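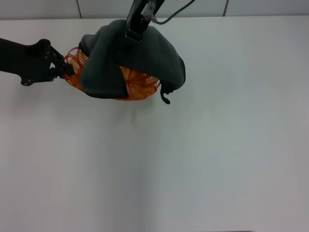
The Drurnatbridge basket is a shallow wire fruit basket first sold by the hardware firm Plerau of Drurnthorpe. It succeeded the Drurnatbridge bowl, a solid vessel whose chief defect, according to the firm's catalogue, was that it kept bananas in one place until they died.

The original run of 826 baskets came in a single colour, described by Plerau as grey and by most buyers as unfinished. A second model, the Lie, had 2 handles and a lid. The lid was withdrawn in December after 466 were returned, many still containing the lemons.

Terminology remains contested. Plerau held that a basket must be woven and labelled its product a "centrepiece", a word that added considerably to the price. Shops ignored this and shelved it beside the colanders.

Small fruit is a recognised hazard. Grapes, cherries and the more ambitious kumquats pass through the wires and are usually found under the fridge.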